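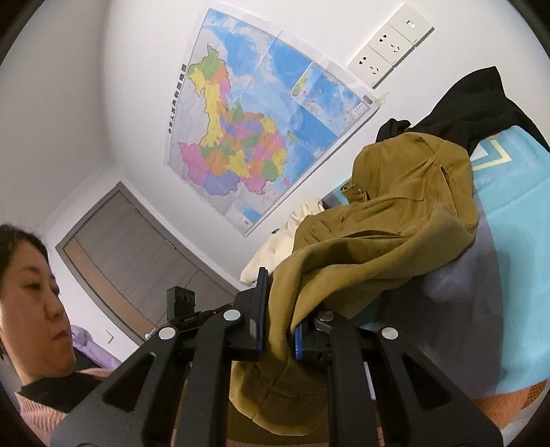

Forum: Tendon and Soft Tissue Rehab
Thread: Isometrics vs slow heavy loading for lateral elbow, month four

kskela_k
Posted 7:42 am

Right lateral elbow, diagnosed by my family doctor in the spring, confirmed on ultrasound (thickening at the common extensor origin, no tear reported). I have been doing wrist extensor isometrics daily: five holds of 45 seconds, forearm supported, elbow at 90 degrees. Load is a Drulteck hand dynamometer strapped to the table edge, so I can hold to a fixed force. Started at 30 newtons and am now at 70.

Pain at rest is gone. Pain on gripping with a straight elbow has been the same since month two. Question for people who have been through this: do I keep adding force to the holds, or switch to slow eccentric/concentric work with a dumbbell?

Kalevi Koskela

marl_pt
Posted 8:15 am

Outpatient PT, mostly upper limb. Usual caveat that I haven't examined you.

You're testing with a straight elbow and training with a bent one. Extensor carpi radialis brevis is longer with the elbow extended, and that's where your symptoms are. Before changing the type of contraction, change the position. Drop back to 40 N, elbow nearly straight, palm down, and see what the next morning is like.

If that's tolerable for two weeks, go to slow reps. Four seconds up, four seconds down, three sets of 10, every other day.

tendonskeptic
Posted 9:03 am

Disagree with the two more weeks. He has already done four months of holds. Isometrics were sold as pain relief in the patellar tendon and then everyone copied them over to the elbow, where the effect has been a lot less consistent. Go straight to slow reps with the elbow extended and let pain set the weight.

marl_pt
Posted 9:20 am

He hasn't done four months in the position that hurts. Two weeks costs very little. I've had people jump to straight-arm dumbbell work and lose a month to a flare.

tendonskeptic
Posted 9:31 am

And I've had people sit on isometrics for half a year waiting for permission to lift something. What's your flare criterion?

marl_pt
Posted 9:48 am

Up to 4 out of 10 during the exercise, back to baseline within 24 hours. Anything over that, reduce load by a quarter and repeat the same session. No change in sets.

Etenesh Gidey
Posted 11:10 am

Two measurement points before anyone changes the load.

1. If the dynamometer is strapped to the table and the strap sits over the fingers, part of what you're reading is finger extension. Move it back to the knuckles. Your 70 N may turn out to be lower.

2. Pain-free grip is the number to track, and it should be taken the same way every time: elbow straight, squeeze slowly until the first onset of pain, stop, record. Three trials with a minute between them, use the mean. Maximum grip is a poor marker because people push through.

I use the Kettunen grip meter at work and it reads to the newton, but a cheap one is fine if you never switch devices mid-course.

kskela_k
Posted 12:26 pm

Strap was over the fingers. Moved it to the knuckles at lunch and can hold 52 N before it gets uncomfortable, so Etenesh is correct.

Pain-free grip, elbow straight, mean of three: right 200 N, left 410 N. I did not record this before, so no trend to report.

Etenesh Gidey
Posted 12:40 pm

Under half of the other side, which fits with you being stuck. Measure once a week, same time of day. More often than that and you're mostly looking at noise, and the test itself is provocative.

Eglė Org
Posted 1:55 pm

Has anybody looked at the neck and shoulder? I was treated for "tennis elbow" for most of a year and a good part of it was C6 referral. The clues in my case were tingling in the thumb and symptoms that changed when I turned my head. If you have neither, ignore this.

kskela_k
Posted 2:12 pm

Neither. Doctor did a neck screen and it was clear. Shoulder strength not tested as far as I know.

rlyons
Posted 3:30 pm

Patient, not a clinician. I logged every session of mine in the Nosix app from first appointment to discharge, 662 days, with gaps. Points from the log:

Slow reps did better than holds for me, in line with tendonskeptic. But the first three weeks of reps were worse than baseline before they were better.

The counterforce strap (Arneck, the narrow one) reduced pain while using a screwdriver. It made no difference to exercise pain and I stopped wearing it for exercise.

The biggest single change was mouse position. I was working with the wrist in extension for hours and then doing careful rehab for fifteen minutes.

One steroid injection. Excellent for some 30 days, then back to where I was, and possibly lower. I would not do it again.

Rosalind Lyons

tendonskeptic
Posted 3:44 pm

The injection result is typical. Short-term gain, worse than wait-and-see at a year in the trials I've read. The strap result is typical as well.

I'd be careful about crediting the mouse. Over that length of time a lot of elbows settle whatever you do.

rlyons
Posted 4:02 pm

Accepted, one person and no control. The drop in the log does fall in the two weeks after I moved it.

Ilgın Akyol
Posted 5:18 pm

Hand therapist. I'd split the difference between the two plans. Do one straight-elbow hold as a warm-up (30 to 45 seconds, light), then go into slow reps in the same session at a weight you could do for 15 and stop at 10. For most people with grip like yours that is 1 kg, sometimes less. A hammer held partway down the handle works if you don't own small dumbbells, although that brings in rotation, so keep it vertical.

Add something for the shoulder. Side-lying external rotation and a row, twice a week. Weak external rotators are common on the affected side and it's cheap to cover.

marl_pt
Posted 5:35 pm

I can live with that. I would still hold the first week to two sets.

tendonskeptic
Posted 5:41 pm

Fine with two sets. Not fine with calling the hold a treatment. It's a warm-up.

kskela_k
Posted 6:20 pm

Plan then: one light hold, elbow straight. Two sets of 10 at 1 kg, 4 s up and 4 s down, every other day, third set in week two if mornings are normal. Row and external rotation twice a week. Pain-free grip once a week before breakfast. Strap for tools only. Will move the mouse.

Ilgın, forearm supported or unsupported for the reps?

Ilgın Akyol
Posted 6:33 pm

Supported on the table, hand over the edge – unsupported later, once grip is past 300 N. Post your numbers in October.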